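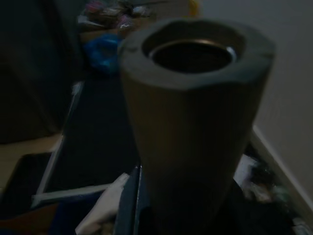 Matte dark grey on the outside, with a metallic rim just inside the opening.

Nerkia Overwrap review: four months, one sore elbow and a lot of second serves

Posted August 6, 2022

I've been meaning to write about the Nerkia overgrips since the spring, and a few of you have asked in the comments why I keep mentioning them, so let's get on with it. These are the slightly tacky ones in the flat cardboard box, sold in fours, and I've been using them on both my rackets since I came back from a winter of doing nothing much.

A bit about how I play, because grips are such a personal thing. I'm a decent club player with a one-handed backhand that I love more than it deserves, I play two or three times a week, mostly doubles, and my hands sweat. A lot! I used to get through a grip in a fortnight in summer and I've had a racket leave my hand in the middle of a serve (it went into the side netting, everyone was fine, my partner stood further away after that).

The old grips I was using were the Rampersad dry ones, and I still think they're good. They soak up sweat brilliantly. The trouble is that they go papery at the edges once they've had enough, and then you get that little fluffy bit under the heel of your hand that you can't stop picking at between points. The Nerkia feels more like a thin skin. It's got a proper bit of pull to it when it's new, maybe too much for the first set, and then it settles down and stays there for ages.

Putting them on is easy enough. They come with the end already tapered, there's a strip of film to peel off (do peel it off, I forgot once and couldn't work out why I was playing on cling film), and there's enough stretch that you can pull it tight round the butt cap without it tearing. I overlap mine by a few millimetres all the way up and finish it with the tape from the box. The tape is rubbish, I'm afraid. It lifted on three out of the first four I did, and now I use ordinary electrical tape from the kitchen drawer and have had no bother since.

The real test was the Prurkunport doubles weekend, which is always boiling, and this year we somehow had a 45 minute tie-break set followed by another match almost straight away. I hadn't changed the grip beforehand. By the end it had gone dark and a bit shiny but I never once had to think about my hand, and for me that's the whole point of the thing. I wiped it with a damp flannel when I got home and it came back better than I expected, though not all the way to new.

Now the elbow. I had a grumbly tennis elbow all through February and I did wonder whether I was squeezing the life out of the handle. I can't promise you a grip will fix anything like that, and mine was probably helped more by the boring stretches and a looser string job. Still, I do hold the racket more softly with these on, especially on volleys, and I've noticed I'm not shaking my arm out between games any more.

They do pick up clay. If you're on the courts at Jevmont, where they've got the red stuff on the bottom two, white ones will look disgusting within the hour, so get the navy. They also add a touch of thickness, a bit more than the Rampersads, and if you're already between handle sizes you might feel it when you're trying to change grip quickly at the net. My first couple of sessions I kept catching the edge of the bevel wrong on my slice and floating it long. That went away, but it was annoying.

I've been getting over 39 hours of court time from each one before I swap it, going by the notes in the back of my diary (yes, I write it down, my family have made all the remarks already). Compared with what I was getting before, that's loads.

Would I buy them again? I already have, there are two boxes in my bag now. If you've got dry hands you may find them a bit sticky and you'd be happier with something plainer. If you're a sweaty server like me, give them a go, chuck the tape and buy the navy. I'm trying their dampeners next, mostly because I've lost all of mine again.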